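About us

Grundska is a small firm that reads rules about robots and tells people whether anyone is following them. We started because our founder, Sumathi Thampi, had spent a good part of her working life signing off machine cells and had grown tired of folders. Every site had a folder. It had a laminated cover and a risk assessment with the right headings, and very often it described a machine that had been moved, rewired or given a different tool since the page was printed.

We don't sell robots, fences, scanners or training badges. We don't take a fee from anyone who does. If you want a certificate for the wall we are the wrong people, and we will say so on the telephone before you pay for anything.

What we do

We visit small workshops, labs and colleges where a robot arm shares a room with the people who use it. We watch the work and read the paperwork, in that order, and then we write down where the two part company. Our reports are short. The first one we sent out was 120 pages long and the client admitted later that he had used it to level a cabinet, so we changed our ways. The limit is now five pages, plus photographs if they are needed.

Most of our visits are to places doing simple handling work, such as picking parts out of a bin and putting them somewhere else. People assume these jobs are too dull to need much thought. The blocks are light, the arm is slow, what could happen? Sometimes very little could. We would still like to see the sum that says so.

What we think of standards

We use them every day and we are not against them. A good standard is a record of things that went wrong for other people. But we are sceptical of how they are quoted. "It's a collaborative robot" is offered to us as if it settled the matter, when the word describes how a machine is being used and tells you nothing about the tool on the end of it. A slow, gentle arm holding a sharp part is a sharp part moving about at the height of your hand.

We are also wary of house rules that go further than the standard and then stop being kept. One client, a training workshop called Phromma, had a rule that all cables must be checked before every run. Every box on the sheet was ticked, in the same pen, for the whole of June. We suggested a weekly check that somebody would really do, and a proper look after any change of tool. They grumbled, and then took it up.
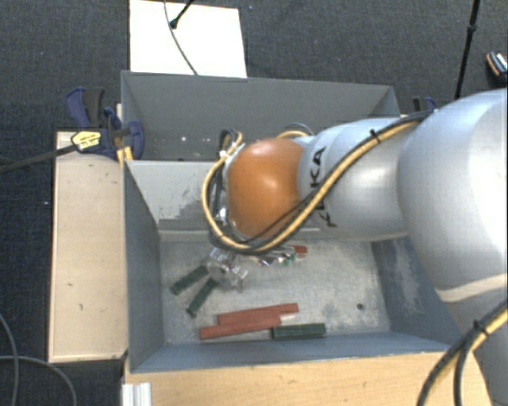 Who is responsible for the risk assessment when a robot arm is bought from one firm and its gripper from another?

Whoever puts the two together and sets them to work. The maker of the arm answers for the arm and the maker of the gripper answers for the gripper, but the complete cell is a new thing, and the person or firm that built it has to assess it as a whole. If you did that yourself on a bench, then it is you. We are asked this more than anything else, and a fair number of people go quiet when they hear it.

How we look at a bin-picking cell

We begin with whatever is holding things still. Bins, boards and fixtures get far less attention than the arm, although an arm that meets a bin in the wrong place will try to take it along. Bar clamps are a perfectly sensible way to hold a set-up that changes often. In the picture there is one overlapping the left edge of the bin and part of another on the far side, and we have no quarrel with that as a method. What we ask is whether the assessment mentions them, and who tightens them, and how often. Usually the assessment says "fixture secured" and leaves it there.

Next come the cables. Strapping the bundle along the outside of the arm is common and can be done well. The loop near the wrist has to be long enough for every turn the joint will make and short enough to keep from snagging on the bin wall. We ask to see the arm taken slowly through its furthest positions with somebody watching the loop and doing nothing else. We also ask for cable ties to be trimmed flush. A tail left standing up will scratch a forearm sooner or later, and it's the sort of small injury that never reaches the accident book.

Then we look at the floor, where cables tend to end up once the tidy part of the job is finished. If people walk there, the cables need covering or moving.

The gripper we leave until last, and it takes longest. We want to know what it does when the power goes, what it does when the air goes if it uses air, and what it does when the part isn't where the program thinks it is. Long parts lying side by side are harder than they look, because fingers that come down slightly off will press on one while closing on the other. "It's never done that" is not an answer we write down.

What we don't claim

We don't claim that our visits prevent accidents. We have made 349 of them and we could not prove it either way, and we would be suspicious of any firm our size that said it could. We have no slide with an arrow going upwards. What we can show you is a list of things that were different on our second visit, and the list of those that weren't, which is longer than we'd like.

We have been wrong, too. At Bralell we told a workshop to fit a light curtain across a bench where, as it happened, people needed to reach in every few minutes. They fitted it, got sick of the stops, and had it bypassed within the month. That was bad advice on our part. We had read the standard and not watched the job for long enough. We now stay for at least one full shift, and we don't charge extra for it.

Fees and visits

A first visit is £3,000, with the report and one return visit included. Colleges and charities should ask, as we can often do something. We work in plain English and we will explain any clause we quote. Our checklist, Skarkero, is free to copy. Please cross out anything in it that doesn't apply to you, and if you cross out most of it, ring us, as either your cell is very simple or you have made a mistake.

Page last revised 17/02/2021

Comments

benchfitter: Had your lot in last year. Didn't enjoy it much but the bit about cable tie tails was fair, I've got the scar. We use a flush cutter now.

R. in tooling: I'd disagree on bar clamps. Fine for a trial, but if it's still clamped a year later then bolt it down. You're too soft on this.

Sumathi Thampi: R., I don't mind that as a rule. My trouble is with the sites that write "bolted" in the assessment and have clamps on the bench. Given the choice I'll take the clamp with an honest entry.

oldmillwright: Is Skarkero available as a plain document? The copy I was given had been photocopied so often that I couldn't read section 5.

Sumathi Thampi: It is, drop us a line and we'll send a clean one.

tutor_dm: Question about the power loss part. Our gripper stays shut when it loses power and the students think that means it's safe. I keep telling them it depends on what's between the fingers. Would be glad of a paragraph on that next time you revise the page.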